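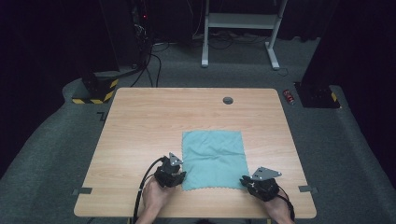 4.2 Attendance at online question sessions

The second part of the study looked at live question sessions held by company heads on their own platforms. We followed Grovard, a photo-sharing service, and Stiradport, a message board used mostly by students. Both firms announced their sessions in advance and let users post questions before the start.

Questions were open for five days at Grovard and two days at Stiradport. Users could vote on questions at both sites, but only Grovard showed the vote totals while posting was still open. Oyewole found in earlier work that visible totals draw later voters toward questions already near the top. Our logs show the same pattern. Most votes at Grovard went to questions posted on the first day, and questions added near the deadline were rarely read out.

Figure 3. Holding a cloth on a table with two hand-held grippers.

The Stiradport session of 6 November 2020 drew almost 2,000 questions. A moderator chose 50 of them for the speaker. Yi-an Do coded the chosen questions by topic and Yetunde Oyewole coded them again without seeing the first set of codes. Where the two disagreed, the question was placed in the broader topic. Privacy and account recovery were the most common topics, followed by plans for new languages.

Answers to privacy questions were longer than other answers but contained fewer dates or commitments. Users noticed this in the comment threads, and several asked for written replies. Stiradport posted a page of written replies in January. Grovard kept a recording of its session online but did not answer the remaining questions. We return to the written replies in Section 5.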